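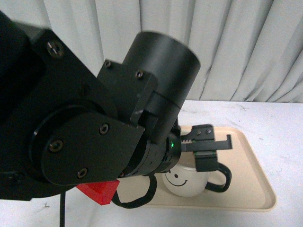
Lyle Calloway wrote to us in October that he had signed up for the bread class because his wife told him to, and that he stayed on for soup, pickling and knife skills because he could finally cook a dinner without calling his sister. Letters like his come in fairly often, and we keep them in a binder by the front desk.

Jillthorpe Cooking School teaches adults to cook ordinary meals at home. We are on the second floor of the old Sequeira dry goods building, above the shoe repair shop. The entrance is on the side street. Ring the bell if the door is locked, which it usually is after 6 p.m.

How we started

The school began as one evening class in a church kitchen. The class had a single subject, which was what to do with a whole chicken. People kept asking for a second class, so we wrote one on beans and rice, and then one on eggs. When the church needed its kitchen back on weeknights, we rented half of our present floor. We took over the other half when the tailor moved out.

We still teach the chicken class. It has changed very little, except that we now spend longer on stock and less time on carving.

What we teach

Our main course is called First Kitchen. It runs for 11 weeks, one evening a week, and it assumes you know nothing. The first two weeks are knives, heat and salt. After that come vegetables, eggs, grains, soup, chicken, fish, simple bread and a week on leftovers. In the last week you plan and cook a full meal for your classmates.

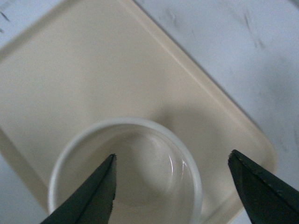 We also run single classes on Saturday mornings. These change with the season. Pickling and jam are in late summer, pie is in the fall, and dumplings fill most of the winter. Anyone can take a single class without having done First Kitchen, though the pie class moves quickly and goes better if you have made a dough before.

We do not train people for restaurant work. If that is what you want, we are glad to tell you which programs in the area our past students have liked. Our own classes are for people who need to get supper on the table, and we choose recipes with that in mind. Nearly everything we cook can be bought at a regular grocery store, and most main dishes take under 40 minutes once you have done them a couple of times.

Our teachers

All of our teachers have cooked for a living at some point, in school cafeterias, diners, bakeries and hospital kitchens. Several came to us first as students. New teachers assist in a full round of First Kitchen before they lead a class of their own, and they go on sitting in on one another's classes after that.

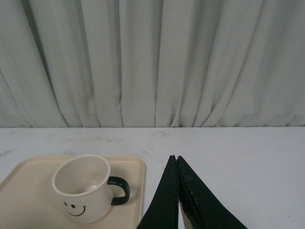 Classes are small. Students work in pairs and cook every dish themselves, start to finish. The teacher shows a step, the students do it, and then the teacher comes around. Recipes are handed out at the end of the evening, after the cooking is done. Some students find this annoying at first. We have kept it that way because people watch the pan more closely when they are not reading a sheet of paper.

Since opening we have had 3,286 people finish at least one class with us.

Fees and the Diltammont places

Fees cover all ingredients, the use of an apron and whatever you take home. You can pay in full or by the week. Sliding rates are open to anyone who asks, and we do not ask for proof of income.

A number of places in each round of First Kitchen are free. We call them the Diltammont places, after the street where the church kitchen was. They are paid for by gifts from past students. A gift of $300 covers one person for the whole course, and smaller gifts are pooled. Our page on Funder has the current total and the number of places filled so far.
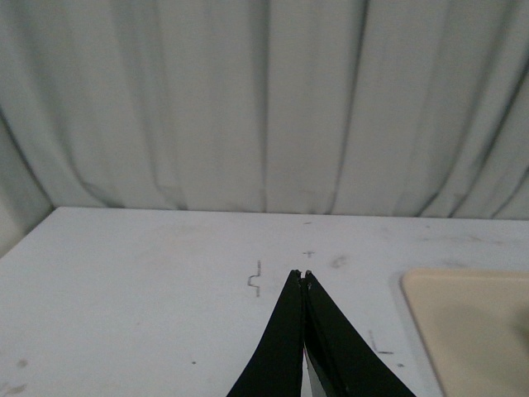 Applications for a free place are one page long. Hand it in at the desk or mail it. We fill the places in the order the forms arrive, and anyone who misses out is moved to the top of the list for the next round.

Allergies and access

Tell us about allergies when you sign up, and again on your first evening. We can work around most of them, but we use wheat, eggs and nuts in the same kitchen and cannot promise a space free of them. The building has an elevator at the back, reached through the parking lot. Two of the work counters can be lowered for seated cooking.

Visiting

The desk is open weekday afternoons from 2 p.m. until the evening class begins. You are welcome to come up, look over the schedule and talk to whoever is teaching that night. Parking on the side street is free after 5 p.m.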